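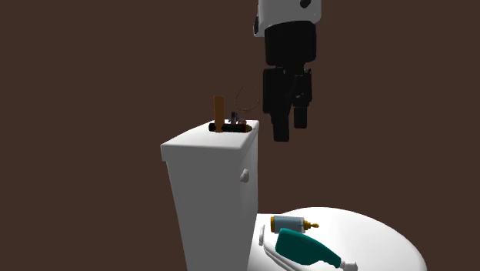 Bathroom Clearing in Simulation: Progress Report

Prepared for the Caltemia program office
Reporting period: through the end of June
Project site: Grillville

Summary

Work this period was on the planning and perception software for picking small items off bathroom fixtures. The planner now runs from start to finish on the toilet scene without a person stepping in. Grasp selection for bottles is in usable shape. Thin and tangled items are not, and we expect them to take most of the next period.

Status of the software

Akeo, our motion planner, was moved to the new collision checker in the first six weeks. The old checker wrapped the toilet in one large box, so any path to the lid was rejected if the arm had to pass near the tank. The new one treats the tank, the lid and the pedestal as separate shapes. Planning time went up slightly at first and came back down after we cached the shapes that never move.

Louro, the perception module, reads the rendered depth and color views and returns an outline and a pose for each item. It handles the two bottles on the toilet lid well, including the teal one, which lies at an angle with its cap toward the lower edge of the lid. White caps on the white lid were a problem in color alone. Adding depth edges fixed most of those cases.

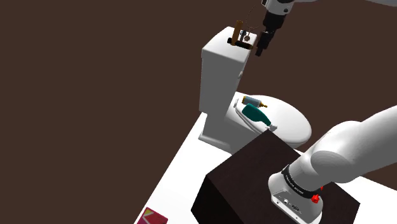 The arm's mounting point was also reviewed. With the base on the dark stand beside the toilet, the arm has to reach around to get to the tank top, and some solutions bring the elbow close to its joint limits. We added a cost for this in Akeo – it prefers a slightly longer path that leaves room to correct.

Test results

We ran 100 planning trials with item positions shifted at random. In 23 of them the planner gave up before finding a path, nearly all for items at the far end of the tank lid. Some 30 further trials were set aside for grasp scoring and have not been fully reviewed.

Open issues

The cluster on the tank is still hard. Items overlap, and Louro often joins the upright piece and the dark cylinder at its foot into one outline. The thin loop next to them is missed in most views, so Akeo plans straight through it. For now we pad that area by hand in the scene file, and that padding has to come out before any outside review.

Replanning after a failed grasp also restarts from the home position. It should restart from wherever the arm stopped.

Next period

Split merged outlines using a second view from the wrist.
Add a thin-object class to Louro and retrain.
Restart planning from the current arm pose.
Repeat the full trial set and report both sets of numbers together.

Spending is in line with the approved budget. We request no change in scope. The weekly check-in stays on Wednesday.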